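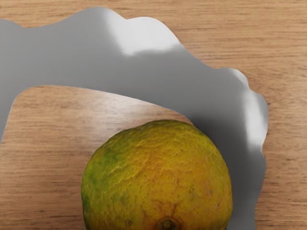 Robot Manipulation Practice, Handout 2
Close-Range Camera Checks Before a Grasp

Read before the lab session on 15th February. Prepared by Hélder Pacheco.

Scope

The rules below cover simulated pick tasks where the camera looks down on the workpiece at short range. They apply to the Tosmont and Matos task sets. Tasks with a fixed side camera are treated in Handout 4.

Terms

Target: the object named in the task instruction.
Neighbor: any other object within one gripper width of the target.
Contact zone: the part of the target surface the fingers are planned to touch.
Standoff: distance from the fingertips to the nearest point of the target.

1. Target in view

1.1 At short range a target often extends past the border of the view. A partial outline may be used to correct position. It may not be used to estimate size. Take size from the last view that held the whole outline.

1.2 A fruit is not a sphere. With a mandarin or a similar flattened citrus fruit, fit the height and width separately. A sphere fit to the visible top gives a wrong center and usually a wrong closing height.

1.3 Do not segment by a single color. A rind can run from green through yellow to orange on one piece, and a threshold set for orange will drop the green side. Use the outline, or a trained mask checked against it.

2. Reflective neighbors

2.1 Smooth gray surfaces return bright highlights that shift with the viewpoint. A highlight edge is not an object edge. Compare two views before accepting any contour on such a surface.

2.2 Shadows cast by the target onto a neighbor are to be left out of both masks. A dark shadow next to the rind is the most common cause of an oversized target mask in student work.

2.3 Where the target overlaps a neighbor in the view, treat the hidden edge as unknown. Do not complete the curve by hand. Plan the fingers on a side where the supporting surface is visible, or request a second viewpoint.

2.4 Wood grain seen between two objects counts as free surface in the view only. Check that the gap is wide enough for a finger at its full depth, including the pad.

3. Approach

3.1 Hold at a standoff of 14 mm and run the checks in Sections 1 and 2 again.

3.2 If the mask center has moved by more than 2 mm from the previous view, back off and replan. Do not correct during closing.

3.3 Keep the contact zone away from the stem button. The depression around it gives uneven pad contact.

4. Records

4.1 Log the render seed, camera pose, mask and planned contact zone for each attempt. Use seed 764 for the graded run.

4.2 Failed attempts stay in the log. An attempt stopped under 3.2 is entered as "stopped", with the measured shift.

4.3 Report results from simulation as simulation results. The Grorneck bench has its own acceptance sheet, and passing here does not replace it.

Reading: Tulanier lab manual, chapter on visual servoing, skipping the section on calibration targets. We return to calibration in the next handout.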